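Tekthorpe Adds Parcel Scanning Benches at Rolmont Returns Hall

ROLMONT, March. Tekthorpe, a supplier of packing and sorting furniture, has completed the first stage of a bench refit at the Rolmont returns hall. The work covers the intake line, where soft parcels are registered before they are opened and graded.

The hall receives 3036 returns on a standard day. Of these, over 1000 arrive in plastic mailers. Soft mailers do not hold a fixed shape, and waybills on wrinkled film have been the main source of failed reads at intake. In the month before the refit, 459 parcels were set aside for manual entry.

Each new station consists of a worktable, a scanning base with an upright pillar, and an open plastic crate kept within reach of the base. The parcel is laid on the base with the waybill facing up. Operators are asked to flatten the film over the waybill before the read and to keep loose folds off the printed area. Parcels that fail a second read go to the manual desk.
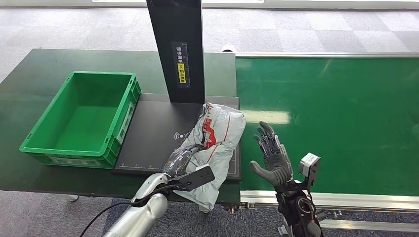 Celina Borkowska said the position of the crate mattered more to her shift than the speed of the reader, and that she would like the same layout on the outbound side. She added that large mailers still need to be turned by hand when the waybill is stuck close to a seam.

Tekthorpe has recorded that point and will test a wider base in the second stage. Table height will stay the same at all stations. Crates are emptied at each break and returned to the same side of the table.

The registration software, Worko, was not replaced. Its intake form was shortened from eleven fields to six, and the reason for return is now entered at the grading table. Installation and cabling were carried out by Sikora outside working hours, between 10 p.m. and 5 a.m.

The second stage covers the grading area and 1416 shelf positions behind it. Existing shelf labels will remain valid during the changeover.

Press contact: Lech Sobczak, Tekthorpe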